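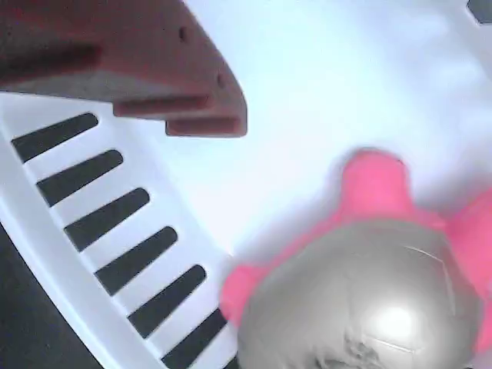 White panel with black slots, close up

Isosdale Home Energy List
Subject: Re: Heat pump water heater in an unheated basement?
Date: March 21, 2022
From: Fares Kanaan
To: the list

On the earlier message, Wissam Khasawneh wrote:

> Hello all. New to the list, though I have been reading the archive for a while.
>
> We have a two-story house in Ladcombe with a full basement, stone walls, no heat down there except what leaks off the pipes. The electric water heater is an ordinary resistance tank and it came with the house. The bottom element has already been changed once by me and at least once by somebody before me. There is rust at the cold inlet and I don't want to wait until it lets go on a holiday.
>
> I have a quote from Chamoun for a straight swap, same kind of tank, and a second quote from them for a heat pump model made by Atitz. The second one is a good deal more. The estimator was polite about it but I could tell he would sooner do the straight swap. He said a cold basement is a poor place for a heat pump and that I would be "heating water with the furnace" all winter. Our furnace is propane.
>
> My questions:
>
> Is he right about the cold basement?
>
> How loud are these things? Our bedroom is two floors up but my mother-in-law sleeps on the first floor.
>
> Does it need a drain? The floor drain is on the far side of the basement from the tank.
>
> Do I have to duct it? The quote has a line for ducting marked "optional" with no explanation.
>
> Four people in the house, one of them a teenager. All showers, no baths. Dishwasher most nights.
>
> Thanks,
> Wissam
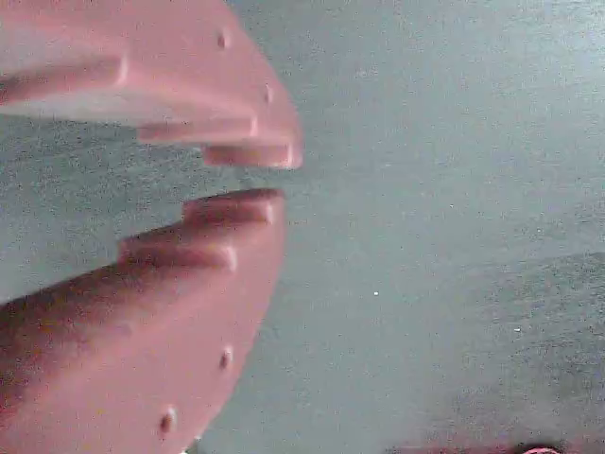
Two salmon-pink gripper fingers, slightly apart

Reply from Fares Kanaan, list moderator and keeper of the archive:

Wissam, welcome. I have had a heat pump water heater in my own basement for 16 months, so that is one full winter and most of a second. Mine is also an Atitz, bought through Chamoun. I have no connection to either one other than having paid them. I will take your questions in order and then add a couple of things you didn't ask.

1. The cold basement

He is partly right. A heat pump water heater takes heat out of the air around it and puts it in the water. In summer that heat is free and you get some cooling and drying of the basement along with it. In winter the heat has to come from somewhere. If the basement is inside your heated space, some of it is coming from your furnace. If the basement is unheated and not well connected to the rooms above, a lot of it comes from the ground through the walls and slab, and from whatever leaks down through the floor.

What matters is how cold your basement gets. Put a thermometer down there, near the tank, about chest height and away from the pipes, and write down the reading morning and evening for a couple of weeks. You have missed the coldest part of the winter now but it will still tell you something. The manual will give the lowest air temperature at which the compressor runs. Below that the unit switches over to its ordinary elements and you have a very expensive resistance tank until it warms up. Get the manual before you sign anything. Chamoun sent me a PDF when I asked.

My basement is poured concrete, partly below grade, and we are at 2852 feet, so our winters are a bit harder than yours down in Ladcombe. It got cold enough that I wore a coat to do the laundry, but the compressor kept running all the way through the first winter. It ran for longer stretches than it did in summer. The basement was colder than in past years and I noticed it in the floor of the room right above. A rug took care of that for us. With an older relative on the first floor you may feel differently.

Stone walls are the part I would look at. If yours are like the ones in the older houses here, there is a lot of air coming in around the sill. Sealing the sill and the rim joist is a cheap job and you would want it done no matter what tank you buy. Aliki Tzavaras wrote up how she did hers and that message is in the archive under "rim joist". She used rigid foam cut to fit and canned foam around the edges. Read the replies too, there is some back and forth over moisture and whether to leave the bottom of a stone wall bare.

2. Electricity used

You didn't ask but it is the reason to do this at all. I had a meter on the old tank's circuit for its last full year and it used 3771 kWh. That was for four people. I can't give you a matching number for the new one. My meter quit partway through the first year, and by the time I had replaced it one of our kids had moved out, so any comparison would be off. What I can say is that the bills went down in every month compared with the same month the year before, by more in summer than in winter. When I have a clean twelve months on the new meter I will post it. That will be in September.

If you want to do it properly, put a meter on your present tank now. Even one month is better than guessing. Do not open the panel yourself if you are not used to it.

You should also be counting propane. If your furnace works harder in winter on account of the water heater, that goes on the other side of the ledger. In a basement with no supply vents I would expect this to be small, but I would expect it to be there.

3. Noise

It is a fan and a compressor. Standing next to it you can talk over it without raising your voice. In the kitchen, which is directly above, I hear a low hum if the house is quiet. On the second floor I hear nothing.

Ghada, who is a lighter sleeper than I am, says she could hear it from the first floor den at night when it was new. I put a rubber pad under the tank and swapped the rigid connection at the top for flexible lines, and she hasn't mentioned it since. You can also set the hours it runs. Ours is set to do most of its work in the middle of the day. For a first floor bedroom I would find out whether the tank is straight below it and, if so, whether there is another place to put it.

4. Drain

Yes, it needs one. It pulls water out of the air and that water has to go somewhere. In summer ours makes enough to notice. In winter it makes very little.

Our floor drain is 25 feet from the tank. I ran the condensate line along the wall with a steady slope and it has given me no trouble. If you have to cross a doorway, or the drain is uphill, you need a small condensate pump. Those are not costly but they are one more thing to fail, and they make a noise of their own when they kick on. Pour a cup of water through the line once a year, before summer, and check that it comes out at the other end. Do not run the line outside if it could freeze.

5. Ducting

For a full basement you most likely don't need it. Ducting is for people who have to put the unit in a closet or some other small room where it would chill its own air and starve. The manual gives a minimum room volume. Measure your basement and compare. If you are well over, ask them to take that line off the quote.

Some people do duct the exhaust outdoors in winter so the cold air doesn't stay in the house. I don't think much of this. Whatever air you push out gets replaced by outside air coming in through the cracks, and that air is colder than what you threw away. Junpei Ebihara has a different opinion and has the setup to go with it, with a damper he changes over twice a year. Junpei, if you are reading, please say how it did this winter.

6. Recovery

This is the one I would think hardest about with a teenager. In heat pump mode the tank refills with hot water slowly, a lot slower than what you are used to. Two long showers back to back and a load of dishes can empty it. The fix is to buy the next size up from what you have now. We did that and have run out only when we had guests. There is also a hybrid mode that lets the elements help when demand is high. Ours sits in hybrid from the first snow until the mud dries up and in heat pump only for the rest of the year.

Check that the larger tank will go down your stairs. They are tall, and they are supposed to be moved upright. Measure the height under the basement beams too, and leave room above for pulling the air filter. I clean ours when I change the furnace filter and it always has something on it.

7. Rebates

Call your utility before you buy. Ours wanted a form approved ahead of the purchase and turned down a neighbor who sent his in afterward. I don't know the rules on the Ladcombe side of the line. If anybody on the list has gone through it over there in the past year, please write to Wissam or, better, to everybody.

As for the estimator, I had the same talk with them. The crew that came was fine and knew what it was doing. Ask for the installer who has done these before and ask how many they have put in.

If your sill gets sealed and the thermometer says you stay above the cutoff, I would do it. If the basement drops below that for weeks at a time, I would put in the plain tank, insulate the hot pipes and spend the difference on the walls.

One piece of list business while I am here. Please trim the quoted part when you reply. The digest readers get every copy of it.

Fares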